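Ticket: gripper stops closing mid-grasp, plug task
Site: Stukport, bench 7
Raised by: Somtochukwu Ibrahim
Priority: high
Status: open

Wednesday, first run after lunch. Fingers start to close on the plug, stop short, Koretti driver throws a stall fault. Reset clears it, next attempt same again. Got 30 faults in the log before I gave up and pulled the run.

Tried so far:
- power cycled controller, no change
- re-homed fingers, fully open reads 215 counts, same as the setup sheet
- swapped the USB lead, no change
- dropped speed by half, faults later in the stroke but still faults
- closed on nothing, fine every time

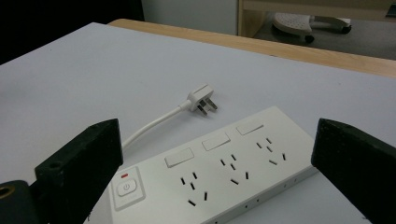
Fingers open over the power strip and plug, bench 7.

So it only goes when there's something to grip. Current limit looks wrong to me. Config says 3000 and the Jundum bench is set a lot higher, same motor. Didnt want to change it without a yes from Kravchuk, the limit is there to save fingers (yours and the gripper's).

Second thing, seperate maybe: the e-stop took two presses on the last run. Bench is tagged out until someone looks at that. Please don't just reset and carry on.

Need: correct limit value, e-stop button checked, spare driver board if there's one going. Logs are on the shared drive under bench 7.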